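Notes pour mercredi - les concours de pâtisserie à la télé, vus de la cuisine

Bonsoir à toutes et à tous, et merci d'être venus si nombreux alors qu'il fait si bon dehors ! (Laisser les gens s'asseoir, boire un peu d'eau.)

Commencer par Misness, bien sûr. Pour celles et ceux qui n'ont jamais regardé : six candidats au départ, une épreuve technique, une pièce montée, et un jury qui goûte avec une lenteur terrible. J'ai vu toutes les saisons, certaines deux fois, et ma famille ne m'en veut presque plus.

Raconter ensuite la finale de Valtteri Pesonen, avec son gâteau roulé à la cardamome. Il lui restait trois minutes, la crème ne prenait pas, et il a continué à parler tranquillement de sa grand-mère - moi, à sa place, j'aurais pleuré dans le saladier.
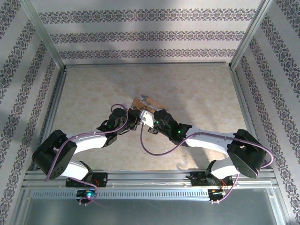
Ce calme, on peut le travailler chez soi, et j'y crois beaucoup. Choisissez une recette que vous connaissez bien, mettez un minuteur, invitez deux voisins un peu gourmands et présentez-leur votre gâteau comme devant un jury. (Pause, demander qui a déjà essayé.)

Dire un mot de Skinov, la petite sœur de l'émission, plus courte et plus bavarde, que je trouve très attachante même quand le montage va trop vite.

Puis passer aux questions, et ne pas oublier d'annoncer la dégustation à 18 heures, dans la salle du fond.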